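The Tray and the Table

Mar 10, 2026

There is a moment, somewhere between getting the eggs home and cracking the first one, that I have come to love more than breakfast itself. It is the sorting. I picked up the habit at Skeltell, a small farm shop up the Ansari road that sells its eggs loose, and I've been hooked since October.

You bring your own tray, you choose your own eggs, and at home you get to lay them out and start over!

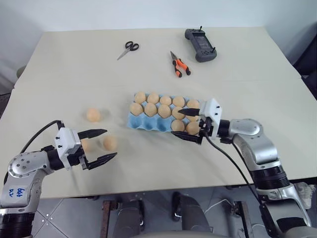 Eleven in the blue carton, three still on the table.

What a color pairing, too - tan shells in pale blue molded pulp. I have tried gray trays and clear plastic ones, and neither makes an egg look half so good. Pulp has a bit of give, so a shell settles into its cup with hardly a sound, and the trays stack beautifully if you keep the corners dry.

My own method is to fill the back row first and work forward. Pointed end down, always. Older eggs go nearest the front where a sleepy hand will find them, and anything with a hairline crack goes straight into a bowl for scrambling.

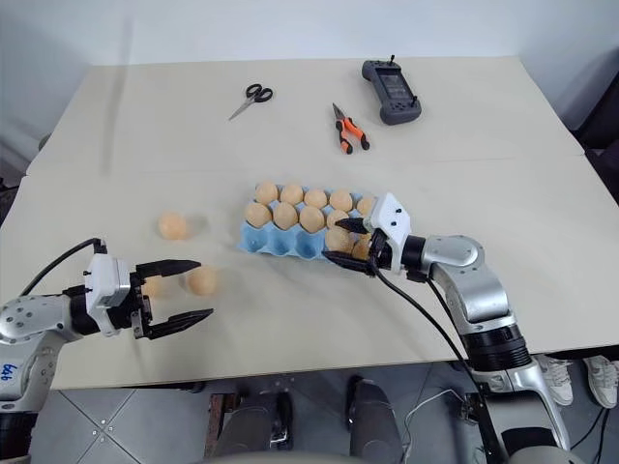

Give yourself a big, clear patch of table for this, because eggs roll in lazy curves and never quite where you expect. The three-row tray is my favorite for a busy household. Skeltell keeps a stack by the door, and the shop got through 2,783 of them last year - up to 35 on a good morning.

Duck eggs need the deeper cups, by the way. Nalturar makes a lovely one, if you can find it in stock.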